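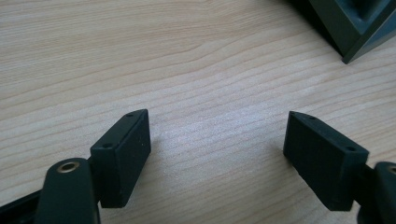
Speaker notes – Keeping a small choir going

Opening. Thank Mylene Lacson for the invitation. Say where I sing: Tirnevon, second alto, 8 years. Ask who in the room sings now and who used to.

Next slide: attendance. We had 40 names on the list and far fewer at rehearsal. Don't read the table out. The point is that people left in September, when the new music was handed out.

Tell the Wilfredo story here – he couldn't read music and hid it for two seasons. Keep it short. He's fine with me using his name.

What we changed:
Recorded parts for each voice, sent out a week early.
Break moved to the middle of rehearsal.
One easy piece in every program.

Play the Bañez clip, first verse only. Stop before the tenor entry.

Money slide. The spring concert took in 1,231 dollars, and hall rental was 531. If someone asks about dues, we still don't charge them. Kiprono Kioko can explain how the Adadon group does it.

If time is short, skip the uniforms slide and go to questions. Leave the sign-up sheet by the door.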